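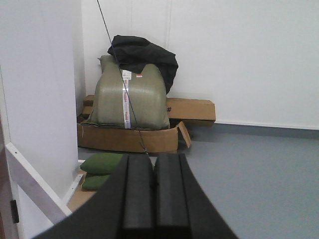
Pressing and bottling apple juice at home

Last changed Dec 25, 1999

Quick notes on how we do the juice in Ziltthorpe. People keep asking at the market and I never have time to explain it properly. Small hand press, a scratter, ordinary kitchen pans. No cider on this page, that's another job.

What you need

Apples, more than you think. A scratter or some other way of smashing them up. Press, with cloths. Two buckets with lids, food grade. Big pan with a rack or a folded tea towel in the bottom. Thermometer. Bottles and new caps.

Picking and resting

Start in October, second half if the weather holds. Windfalls are fine if they're sound, cut out brown bits, bin anything with mould on it. Don't use fruit from under trees where sheep or geese have been.

Hard apples want resting first. Ours get 14 days in shallow trays somewhere cool with air going round. Press your thumb in near the stalk, if it gives a bit it's ready. Soft early ones go straight through the same day or they turn to porridge in the press and you get hardly any juice.

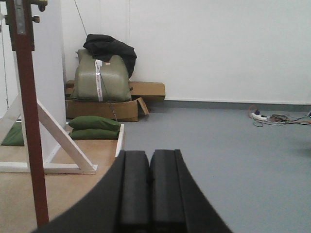
The room, wooden platform to the left.

Mixing

Helov on its own is too sweet for us. Lovely smell, flat taste. Two buckets of Helov to one of something sharp is where we've ended up, any cooker will do for the sharp. The old tree on the Võ road gives small yellow things I've never had a name for, and they go in too when there are any. Taste as you go. If the mix makes you screw your face up it's too sharp, add more sweet.

Washing and milling

Wash in cold water, change it when it goes brown. Leaves out, stalks don't matter. Quarter the big ones.

Mill in small lots. You want pulp like wet muesli, not purée. Let it stand half an hour if you like a darker juice, press straight away for pale. A pinch of vitamin C powder in the bucket keeps it from browning so fast. We dont always bother.

Pressing

Line the press with a wet cloth, fill, fold the corners over, board on top. Turn till you feel it bite then STOP. Wait for the juice to slow down. Another half turn. Wait again. Everyone rushes this bit and splits a cloth. 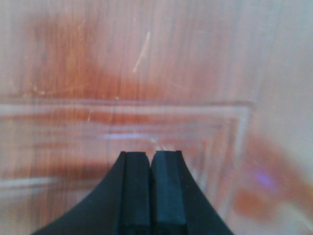

When it's only dripping, back the screw off, break up the cake with your hands and press it once more. You'll get another jug or so out of a full load. Spent pulp goes to somebody's pigs or on the compost, thin layers, mixed with straw or it goes slimy.

Last October we put 783 kilos through in all, over several weekends, and were sick of the sight of it by the end. Start with a couple of trays.

Settling

Lid on, leave the bucket overnight somewhere cold. Syphon off the top and leave the sludge behind. Or skip it and have cloudy juice, tastes the same.

Bottling and heating

Wash bottles, rinse hot. Any size, though the old quart ones (1136 ml) take an age to warm through and I've gone off them. Fill to an inch and a half below the top. Caps on loose.

Stand them in the pan, water up to the shoulders, thermometer in the middle bottle. Bring up slowly to 75 C and hold it there for half an hour. Longer for the quarts. 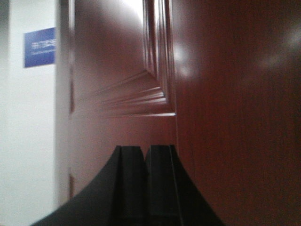
Then lift out with a cloth, tighten the caps and lay them on their sides for a few minutes so the hot juice gets to the cap. Stand up again to cool, on wood or newspaper, never on cold stone. Label with the month and the mix.

Caps come from the hardware shop in Gunimbridge in bags of 100. Buy them in September, they always run out. Don't re-use old ones.

Keeping

Dark and cool, a year easily. Sediment in the bottom is normal, shake it. If a bottle fizzes or the cap has domed up, tip it down the drian. Once opened, fridge, and drink it within the week.

Freezing instead

No pan needed. Plastic milk bottles, well washed, fill to four fifths and freeze the same day.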